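Vostix Workshop Notes
Hand-Held Gripper: Linkage, Bushing and Bench Tips
Last revised July 2021

These notes cover the hand-held parallel-jaw gripper built on the small bench at the Skolstead shared workshop. The tips assume you already have the printed parts, the hardware bag and a working trigger. For the earlier one-piece jaw, see the June page.

Printing the links

Print links flat on the bed, with the pivot bores vertical. A link printed on edge will split along a layer line the first time the jaws close on something hard. Use four perimeters minimum. Infill makes little difference at this size.

Black filament hides scuffs but also hides cracks. Flex each link by hand under a bright lamp before fitting it, and again whenever the gripper comes apart.

Deburr both faces of every bore with a countersink bit turned by hand. A power drill will grab and egg the hole.

Bushings

Press bushings in with a bench vice and two scraps of hardwood. Do not use a hammer. If a bushing starts crooked, back it out and start again, as it will not straighten on the way in.

Check that the flange sits flush with the link. A proud flange adds side load to the whole linkage and the jaw will feel notchy near full close. If the bore is loose, reprint the link. Glue holds for a week or so and then migrates into the bearing surface.

Lubricate with one drop of dry PTFE. Oil and grease pick up lint from cloth work, and a linkage packed with lint is slow to clean.

Jaw alignment

1. Back off both jaw screws by half a turn.
2. Close the jaws on a flat steel rule.
3. Tighten the left screw, then the right, without letting go of the trigger.
4. Open fully and look at the tips from above. They should sit level with each other.
5. Close on a strip of copy paper and pull. Resistance should be the same at the top and bottom of the pads.

If step 5 fails at the bottom only, a link is bent or a bushing is seated short. Packing the pad with tape will mask the fault and wear the opposite pivot.

Bench surface

Work over plain white. Dropped screws and shavings show up at once, and so does the jaw shadow, a handy guide to height when lowering onto thin material. Wipe the surface before each run. Small specks are easily mistaken for a pad mark.

Keep parts bins and baskets to the sides, outside the full swing of the gripper. The housing is wider than the jaws and will catch a rim before the tips get near it.
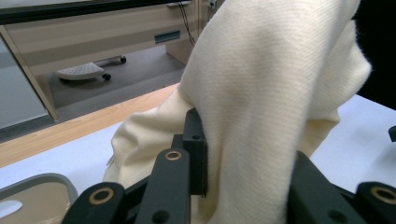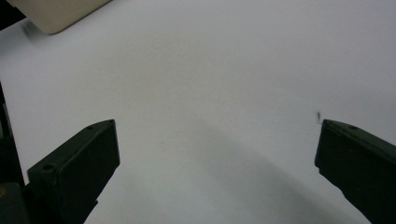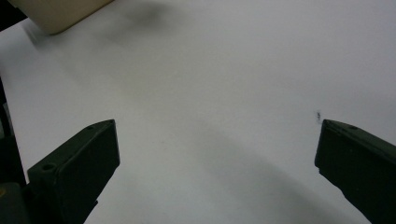

Gripper over the white work surface: with cream knit fabric (first), jaws open and nothing held (second and third).

Working with fabric

Knits are harder than woven cloth. The fabric stretches before it lifts, so the jaw position at the start of a lift tells you little about where the edge will end up. Approach with the jaws well open, push down lightly to raise a ridge, then close on the ridge. Pinching a flat single layer usually slips.

Do not chase grip with trigger force. Past a certain point the links flex and the pads toe out, and holding power drops. Clean the pads with isopropyl alcohol first. If that does not help, rough them with 240-grit paper in one direction, across the pull.

Watch the pivots on loose folds. Knit loops will feed into the gap beside a bushing and lock the linkage part way. Release the trigger, ease the cloth out sideways and check for a snagged thread before closing again.

Service log

Keep a running count of cycles on a card taped inside the parts lid. On the first Skolstead unit, pad slip began at 229 cycles on towelling and the first link cracked at 343. The Gebremichael pattern link, thicker at the root, went on in place of the broken one and has 102 cycles on it so far with no visible wear.

Replace links in pairs. A new link opposite a worn one pulls the jaws off centre and alignment will not hold.

Screws and storage

Use a medium threadlocker on metal-to-metal threads only. It attacks some plastics. For screws going straight into a printed part, stop when the head touches and add no more than an eighth of a turn.

Store the gripper with the jaws open and the return spring slack. The Skinus spring kit contains 6 springs in two rates; fit the lighter pair for fabric and label the bag with what is left.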